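The Joy of a Well-Set Table

I came home from the holidays with 77 pieces of mismatched flatware, bought in December from a secondhand shop called Rastier, and I have been laying tables ever since. Big dinners, small dinners, toast for one!

What I love is how much a fork changes a meal. Pick up a good one and you feel it right away - the weight sits back in your palm and the tines look almost too fine for potatoes.
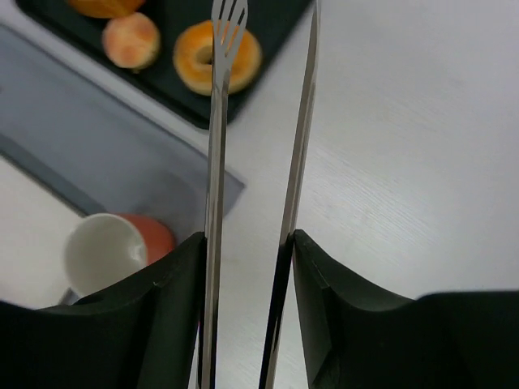 Stainless steel on a pale tabletop is my favorite pairing of all, and I'd take it over a busy cloth any night. The metal picks up whatever light the room has, so go easy on the candles and skip the shiny placemats.

Polishing is half the fun (really!). Warm water, a drop of dish soap, then a soft dry towel pulled from handle to tip. I do mine with the radio on, 39 minutes for the whole drawer, and I put the long pieces away first so they don't get scratched by the teaspoons.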